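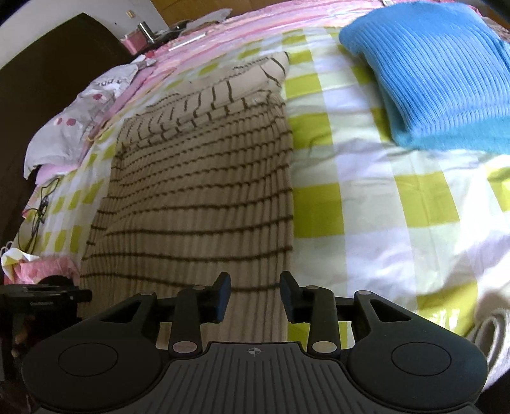 ## Striped Knits, Folded and Flat

Entry 43 on the Breltgate Knitwear pages, by Laine Ķēniņš. Updated 6/26/25.

The Clistilholm is a beige ribbed knit with dark brown stripes. We have sold it since the shop was on Quiambao Street, first in wool and now in a cotton blend, 96 percent cotton with a little stretch in it. The color has stayed the same through both yarns. The brown was darkened slightly in February, when Hokenden changed dye houses, and older pieces will look a touch warmer next to new ones.

Most of the mail about this knit is about storage. People hang it, the shoulders drop, and then they write to us. Please fold it. A bed is the best place to do it, as few tables are long enough for a sweater laid out full length with room to move the sleeves.

A long fold like the one at the top of the page, with the stripes running across it, suits a deep drawer. Smooth the far end before you put it away – the rib gathers there and will hold a crease for a day or two.

### Loosely folded

Between wearings there is no need for a careful fold. Bring the sides in, let the stripes curve around, and leave it somewhere with a bit of air. 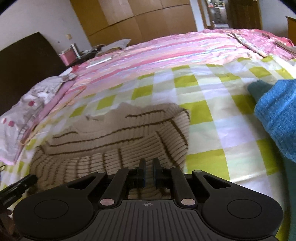 **Can the Clistilholm go in the dryer?**

Dry it flat on a towel, away from the radiator. The cotton blend will survive a dryer, but the body comes out shorter and the cuffs come out wide, and neither one goes back.

For washing, use cold water and a mesh bag. Turn the sweater inside out if it is going in with anything that has a zipper. Normunds Strazds, who handles our repairs, would like me to add that fabric softener makes the ribbing go limp. He sees the results every spring.

### Spread out, hem nearest

Start with the neckline at the far end of the bed and the hem toward you. Pull the side seams straight first, then check that the stripes run level from one side to the other. If they slope, the body has twisted in the wash and needs a gentle tug at the opposite corner.

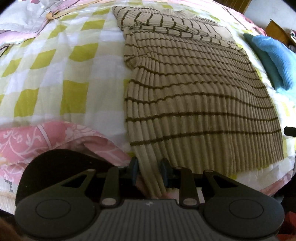

Sleeves cause more trouble than the rest of the sweater put together. If they are folded straight down the sides, the bulk ends up at the edges and the stack leans over in the drawer. I lay one sleeve across the upper part of the body on a diagonal, as on the checkered sheet, so its stripes cut across the others and the cuff ends up near the top. Then the second sleeve goes over it the other way. The cuffs can be left bunched at this stage. Fold the hem up to the chest, fold once more, and the sweater is done.

### Ribs and stripes, close up

The stripes are knitted in, so they bend wherever the rib bends. Lifting a section is a good way to look for pulled threads before folding.

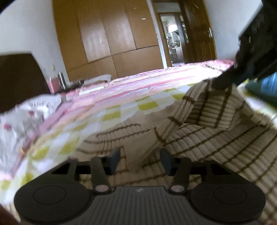

*Beige knit with dark brown stripes, one fold raised to a peak.*

Loose threads should be worked back through to the wrong side with a blunt needle, never trimmed. Repairs on the Clistilholm are free for 2 years with a receipt. After that Normunds charges by the hour, and small pulls rarely take him long. Mail repairs to the Breltgate shop, folded and in a plain bag – no hangers in the box, please.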